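Prudstead, May 2025: Prudstead completed a two-match sweep of Kula on Saturday, winning the second match by 10 runs to secure first place in the regional cricket league.
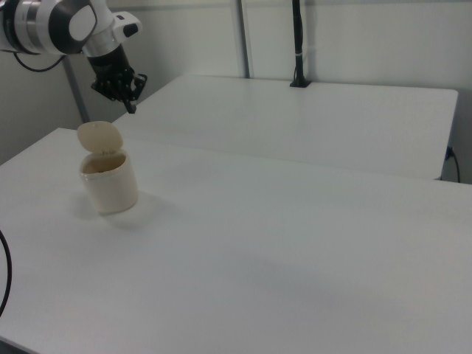

Batting first after losing the toss, Prudstead were all out for 492 on the second morning. Kula replied with 482, losing their last three wickets after tea as the Onishi Ground pitch began to offer more turn. The result was decided on first innings under league rules.

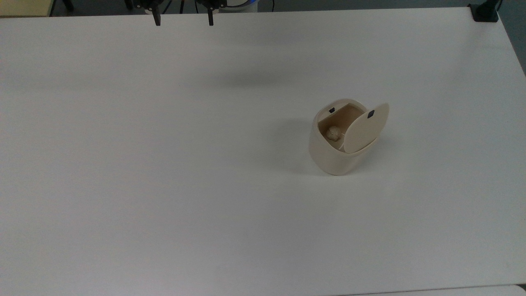

Mastska remain in second place on 519 points and can no longer reach the leaders. The league will publish the fixture list for the July knockout rounds once ground inspections are complete.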